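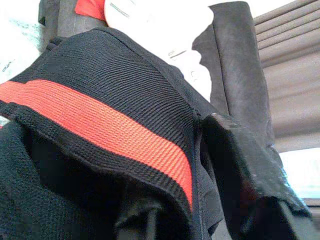 Black knit with a red-orange stripe, ribbed edge and side of the seam, close up.

Stirmont Clothing Room
Progress report to the Babalola Fund, second period
Prepared by Bukola Yusuf

Last updated: Sun 30 June

1. Work done in this period

The grant pays for the sorting, mending and giving out of donated clothes at the Stirmont room. In the first period we set up the shelving and wrote the sorting rules. This period was spent on the knitwear backlog, which had been sitting in bags since the winter drive.

We opened and sorted 63 bags. Knitwear goes through three steps. It is checked for holes, stains and pulled seams. Anything that passes is folded, labeled by size and put on the shelf. Anything that needs work goes to the mending table with a paper tag saying what is wrong. Pieces past mending go to the textile recycler, Gindetum, who collect every second Thursday.

Uchenna Omoregie ran the sorting sessions. Kofi Essien did most of the mending and trained two new people on hand seaming. Both of them can now close a side seam on a sweater without help. Neither is ready to work on cuffs.

2. Knitwear

Ribbed knits took longer than we planned for. A rib stretches when it is handled, and a seam between two sections has to be pinned along its whole length before it is sewn or one side ends up longer than the other. Kofi now allows 45 minutes for a full side seam on a heavy piece. The original plan allowed 19.

Striped pieces are slower again. Where the stripe meets the seam, the thread has to match the darker color or it shows on the outside. We were short of black thread for part of the period and held those pieces back until the order came in from Cusier. The order was late by a week. We have since moved to keeping a spare box of black and navy in the cabinet.

Black knits are also hard to check under the ceiling lights. Small holes do not show up well in the folds, and several pieces were passed at the first check and then sent back from the shelf. Hollis Escobedo brought in a desk lamp, and checkers now lay each dark piece flat under it and run a hand inside the sleeves and body. Returns from the shelf have dropped. We would like to buy a proper lamp for the table in the next period and have put it in the budget request.

Fuzzing and loose fibers were the most common reason for a piece to be set aside. At first these were tagged for mending. We changed the rule halfway through the period. Light fuzzing is now left alone and the piece goes out. Heavier pilling is taken off with a fabric comb. Only edges that have started to unravel go to the mending table.

3. Folding and storage

Knitwear was hung on rails at the start of the period. The heavier sweaters were losing their shape at the shoulders, so all knits are now folded and shelved. This used up more shelf space than expected. We moved the bed linen to the back hallway to make room, with the building's agreement.

The folding is still uneven. People fold in different ways and the stacks lean, and visitors then pull out the bottom one. Uchenna has put a one-page folding guide on the wall by the shelves. It has helped with the adult sizes. Children's sizes are still kept in open bins, and we do not plan to change that.

4. Giving out

The room was open to visitors on two afternoons a week. We served 50 households in the period, which meets the target in the grant agreement. Sweaters and coats were asked for less as the weather warmed up, and we have packed part of the winter stock into sealed boxes for the fall.

Requests we could not meet were mostly for men's work pants and for school uniform in the larger sizes. Milan Kramer has written to two schools asking for uniform at the end of the year. One has agreed to put out a collection box.

5. Problems

The washing machine was out of use for nine days with a broken door catch. During that time Hollis took washing to the laundromat and the cost was met from the supplies line. Receipts are attached.

Damp got into four bags stored under the window. Most of what was in them had to go to the recycler. Nothing is now stored on the floor on that side of the room. The landlord has looked at the window frame but has not given us a date for the repair.

We did not hold the public mending afternoon that was planned for this period. The mending table was full and we did not want to take in more work. It has been moved to July.

6. Spending

Spending is within budget overall. Thread, needles and labels came in under the planned amount. Laundry went over because of the machine. We ask to move the underspend on labels to cover laundry, and no extra money is needed for this.

7. Plan for the next period

Finish the remaining knitwear on the mending table before taking in more.
Hold the mending afternoon in July, led by Kofi.
Buy the table lamp, if the request is approved.
Start on the summer bags, beginning with children's clothes.
Train one more person on checking, so that Uchenna has cover when she is away.
Get a written repair date for the window.

Questions about the figures should go to Milan Kramer, who keeps the accounts. Questions about the sorting room can come to me.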